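**September, bench notes, Kovora shop floor (Fiddale building)**

Writing this up before the handover so it's in one place. It covers the move of the sorting and passing work onto the two arms, and what has happened to everyone's hours as a result. Arash Salehi asked for the staffing part, so that comes first.

Before the arms, the small-parts bench took one person the full shift. Pick up the part, turn it, look at both ends, hand it across, set it down. 200 passes was a normal target and people hit it, but wrists were sore by the afternoon and the last hour was where most of the drops happened. Now the same person sets up the bench, starts the run and stays close. The target is still 200. We have not raised it and I don't think we should until the regrip is better.

What the operator does now:

- lays out the parts and clears the area between the arms
- checks finger pads for tears and loose screws
- watches the log at the desk and writes down each stop
- resets after a bad grip 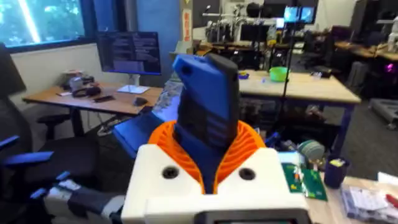
The log is the part people complain about. It scrolls too fast to read while you are also watching the table, so most of us end up walking back and forth. Arash wants a stop to show as a sound or a light as well. I've put it on the Rurport list, which is where all the floor requests go now. Until then, write stops on paper with the time. Short words are fine: "slip", "missed", "cable", "held too long".

Stops for this batch: 48 in total. Of those, 16 were cable snags, all on the wrist side. I retied the loop with more slack and will compare next batch. The rest were mostly slips during the pass from one arm to the other. Long round parts are the worst for this. If the first arm lets go a little early, the part swings and the second grip lands in the wrong spot.

Tried a slower release, and it helped on the thick parts. On thin ones I can't tell yet. Leave the setting at 74 until I've run both sizes again. If you change it, write it here with your initials. Last time it got changed and we lost a morning working out why the results didn't match.

On the hours. Two people have moved off the bench for part of each shift and are doing inspection and pad repair. One likes it. The other says the bench was at least steady work and that watching a machine is more tiring than it sounds. I'd agree with that after doing a full run myself. We are trying a swap halfway through the shift so it's never the same person watching all day. Breaks stay at the same times as before, whether the arms are running or stopped.

Pay grade for the new tasks is still open. Arash is taking it up with the Do office. More than one person has asked me and I have no answer for them yet.
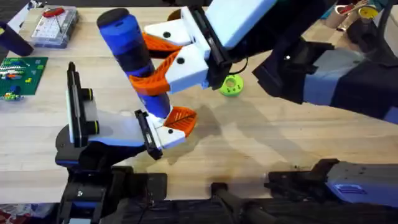
Who gets to stop a run if something looks wrong?

Anyone at the bench, without asking first. Hit stop, note the time, then tell whoever is on the log. A stop doesn't count against the operator's numbers.

Still to do: rerun thin parts, order spare pads, move the paper stop sheet closer to the table.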